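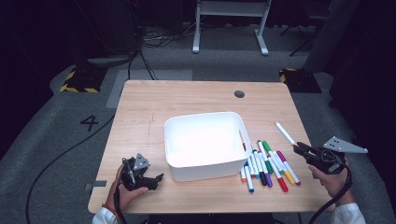

Operators at the Grollent site asked for one thing above all when the first version of these rules went round: say plainly what counts as a bad take, and stop changing it halfway through a batch. The rules below were rewritten with that in mind and have been frozen since March.

Ramport Tabletop: recording rules and data card

Version 5

Contents

738 episodes of two-handed table work, recorded with hand-held grippers. The tasks are sorting, packing and clearing small items such as felt-tip markers. Each episode has video, gripper opening width, and a one-line task label. There are 27 task labels in total, listed in labels.txt.

Before recording

Check that both grippers open and close fully.
Run the cables down past the wrist, clear of the jaws.
Keep sleeves behind the gripper body.
Set the container where both hands can reach it without leaning.
Spread loose items by hand. Do not line them up, and do not copy the layout of the last take.

During recording

Pick up one item at a time with each gripper.
An idle gripper stays open, near the table edge, and does not cross in front of the container.
Lower items into the container. Do not throw them or drop them from above the rim.
If an item rolls off the table, stop the take. Do not reach for it.
Do not touch items with bare fingers once the take has started.
Caps stay on markers. A marker that loses its cap ends the take.

Items may lean against the container wall or lie flat on the bottom. Both are accepted for packing tasks. For sorting tasks, see the label text, which sometimes asks for a direction.

Rejecting a take

A take is rejected if a cable passes between the jaws, if the gripper is out of view for more than 2 seconds while holding something, or if the label does not match what was done. A missed grasp is not a reason to reject. Leave it in and mark it "retry" in the notes column.

Two reviewers look at every take. If they disagree, it goes to the Halvorsen folder and stays out of the release until someone settles it.

Known gaps

Left-hand picks are underrepresented in the packing tasks.
Episodes recorded before version 3 have no retry marks.
Gripper width drifts slightly in long sessions. Flarnel, our calibration script, corrects for this, but raw values are kept in a separate column.

Changes to these rules

Open an issue with the episode number and the rule it concerns. Changes take effect at the start of the next batch.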